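Print this page | E-mail this page

Used Car Programme: progress report to the Pagano Group
Prepared by Gemma Ferri, Flornen branch
2014-09-25

Dear Dario,

Thank you for being so patient with this one. I had meant to send it at the end of the summer, but the plate-change rush swallowed us whole, as it does every year, and I wanted the part-exchange figures to settle down before I put anything in writing. I think you'll be pleased with most of it, and where you aren't, I hope you'll at least find it clearly set out.

Where we are

As you'll remember, the plan you agreed gave us the money to buy in more nearly-new stock, to resurface the back yard, and to run the approved used scheme under our own name for a trial year. Since the trial opened we have retailed 584 used cars across Flornen and Pladik. Of those, 183 went from Pladik, a very good showing for a small site with one narrow entrance and a bus stop in front of it. The team over there deserve a proper thank you from Head Office, and if you could find the time to drop in on them in person it would mean a great deal more than an e-mail.

Small hatchbacks are still what people come in asking for. Estates have been slower than I'd like, and I'll own up to having bought too many of them in the spring, when the auction prices looked so tempting. We have been steadily working through them, and I have been much stricter with myself at the sales.
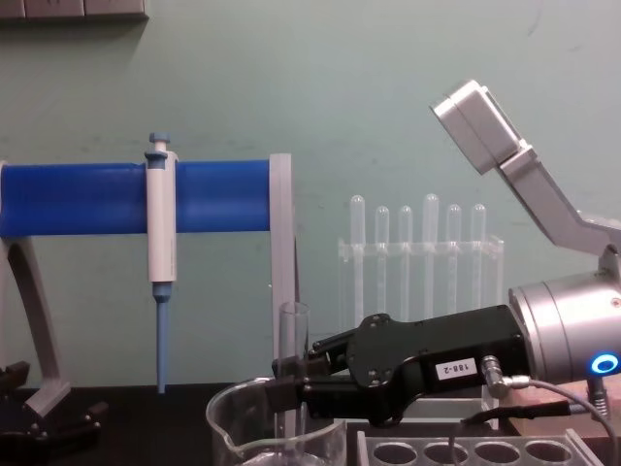
Pipette on its stand at the bench.

Part exchanges

The part-exchange side has been the real surprise. The new-plate customers brought in some lovely cars, many of them one-owner with a full folder of receipts, and we have kept a far bigger share of them for our own forecourt. In the past the tidy ones would go straight off to the trade with all the rest, and we would see them a fortnight later on somebody else's pitch with a good deal more on the windscreen.

It does mean the workshop is busier. Every car we keep has to be inspected, serviced if it's due, and valeted before it goes out front, and in July the queue for preparation got longer than any of us were comfortable with. We moved the valeters on to an earlier start and stopped promising customers that a car would be ready by the weekend, and between them those two changes have taken most of the heat out of it. I would still like to talk to you about a second ramp at Pladik — I know, I know, I said I wouldn't ask again until the new year!

Pasuvora

You asked me particularly about the Pasuvora stock system. It has been running at both sites since July. The sales staff took to it quickly, mainly for the pleasure of being able to see what Pladik has without ringing up and waiting for somebody to walk round the yard in the rain. The service desk has found it harder going. Some of the job codes from the old system didn't come across cleanly, so a few cars were shown as ready for sale while they were still waiting for tyres. Nothing was handed over that shouldn't have been, but it led to some awkward conversations, and one family who had driven a long way to see a car had to be sent home with an apology and a tank of petrol.

The codes have now been corrected and the two desks check the list together each morning. I'd suggest we leave any further modules alone until the winter.

Customers and warranty

We have had 152 of the feedback cards back. The comments are kind on the whole, especially about the handover, where we sit down with people and go through the car slowly instead of pressing the keys into their hand. The grumbles are nearly all to do with parking on Saturdays... and the coffee, which I can't defend.

Warranty claims have come in under what we set aside. I'd rather not count on that lasting, with the winter still ahead of us and batteries being what they are, so I have left the provision as it stands and would ask you to do the same at your end.
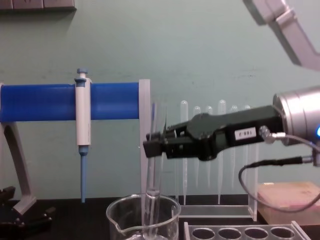

What comes next

We would like to buy a further 50 nearly-new cars before Christmas, mostly small petrol models with a sprinkling of automatics, which our older customers have been asking after for months. The money for these is already in the plan, but the timing is earlier than we first agreed, so I do need your written approval for it.

The yard at Flornen is finished apart from the lighting. The electrician has been and measured up, and I'm waiting on his price. Once the lamps are in we can keep the back rows open through the dark afternoons, and that should help us with the estates as well.

I'll send the month-by-month sheets separately, with the margins split by site as you prefer them. Do ring me if anything looks odd — I'm at Flornen most mornings and usually at Pladik after lunch.

With warm regards,
Gemma

Print this page | E-mail this page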